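带提手的白色收纳盒:锁扣、盖沿与桌面上的用法

家用塑料收纳盒的评测多半只谈容积。容积容易测,也容易写进标签,但决定一只盒子能否长期使用的,往往是另外几处:盖子与盒体的配合、两端锁扣的受力、提手根部的固定方式,以及它放在什么样的桌面上开合。本文讨论的是最常见的一类,白色塑料盒体,扣合式盒盖,黑色折叠提手,左右短边各一只黑色锁扣。

先说盒盖。扣合式盒盖的外沿通常略大于盒体,形成一圈挑出的边。挑边的作用有二:一是遮挡接缝,减少落灰;二是给手指留出着力点。挑出过多,盒子并排摆放时会互相顶撞,柜内宽度白白损失;挑出过少,开盖时指尖无处可放,使用者只好去撬锁扣。盖面中央常见一块凸起的矩形面板,可以增加盖板的抗弯能力。大面积平板在注塑冷却后容易翘曲,有了凸台,盖面在提起时变形较小。
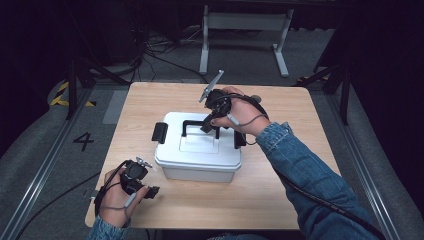 提手的问题比盖子复杂。折叠提手横跨盒盖中部,不用时放倒,使用时立起。提手装在盖上,意味着提起时全部重量先由盖子承受,再经两侧锁扣传到盒体。换言之,锁扣在这种结构里是承重件,其可靠性直接决定盒子能装多重的东西。从事日用品结构设计的蒂恩库察·科斯塔凯(Tincuța Costache)把这类盒子的失效归为两种:锁扣根部发白断裂,以及提手轴孔扩大后晃动。前者多发生在频繁开合之后,后者多与单手斜提有关。

斜提时重心偏向一端,较低一侧的锁扣受力增大,盖沿同时被向外推。因此装盒时应先放重物,置于提手正下方,轻物向两端填充。细长物件沿长边放置,不要斜插。若盒内物品会滚动,可用隔板或布料固定。盒子装满之后,盖子应当在不施加额外压力的情况下落到位;需要用手掌压住才能扣锁,说明装得过高,锁扣会一直处于受拉状态。

贝丽尔·凯斯金(Beril Keskin)经营一间名为 Latonley 的缝纫工作室,线轴、拉链、划粉和备用压脚都收在这种盒子里。她的做法是每次只开一只盒,放在桌子中部,两侧留出放手的空间。扣锁的顺序也固定:先将盖子四角放平,再左右两侧同时下压。单侧先扣会使盖子略微偏移,另一侧锁扣的钩部便只能搭住一半。她在九月更换过 2 只锁扣断裂的旧盒,断口都在后扣的那一侧。

桌面同样值得考虑。浅色木质方桌适合做整理台,理由很具体:细小的深色零件掉在上面容易辨认,圆角不勾衣袖,方形台面从任何一边操作距离都相近。缺点是浅色表面容易显出划痕。塑料盒底若有凸出的脚或注塑毛边,拖动时会留下细线。搬移盒子应提起后再放下,或在盒底贴薄毡片。毡片厚度须一致,否则盒子在桌上晃动,扣锁时受力不匀。
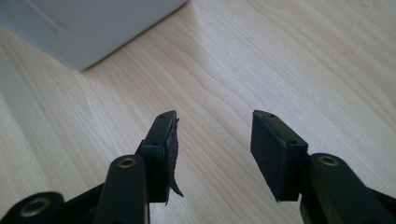 清洁方面,木面用拧干的软布顺纹擦拭,随后用干布收水。盒体可用中性洗涤剂清洗,不宜使用粗糙的百洁布,白色塑料一旦磨毛,污渍更难去除。锁扣和提手轴处容易积灰,用小毛刷清理即可,不建议上油,油会吸附纤维和灰尘。洗后开盖晾干,再合盖存放。

关于堆叠,带提手的盒子有天然的限制。提手放倒后若仍高于盖面,上层盒子便只有一部分盒底受到支承,长期放置可能压弯盖板。选购时可将一把直尺横放在盖面上,检查提手放倒后是否高出。高出者应单层摆放,或在柜内加一块活动层板。什克兰·埃尔代姆(Şükran Erdem)为 Dönmez 储物间改造项目制定的规则是:带提手的盒子一律放在腰部至肩部高度,层板净高比盒高多留 10 厘米,供手伸入握住提手;无提手的平盖盒放在下层。按此规则,一块层板放 7 只小盒,取任何一只都不必移动邻盒。

标签的位置也有讲究。盖面标签在盒子放高之后便看不见,短边又被锁扣占去中部。较合理的位置是长边偏上处,字朝外。标签写类别即可,逐件列清单的做法维护成本高,内容变动后很快失准。

最后是更换时机。锁扣扳动时失去回弹、根部出现白色折痕,或者提手立起后左右摆动明显,都应停止提拎,改作静置存放。盒体本身没有开裂的,仍可留在柜内使用,装轻物。

相关文章
抽屉分隔板的尺寸怎样确定
Tromden 车间工具墙:两年之后的改动
浅色木桌面的划痕修补
Okus 公寓的玄关收纳
毡片、胶垫与硅胶脚的比较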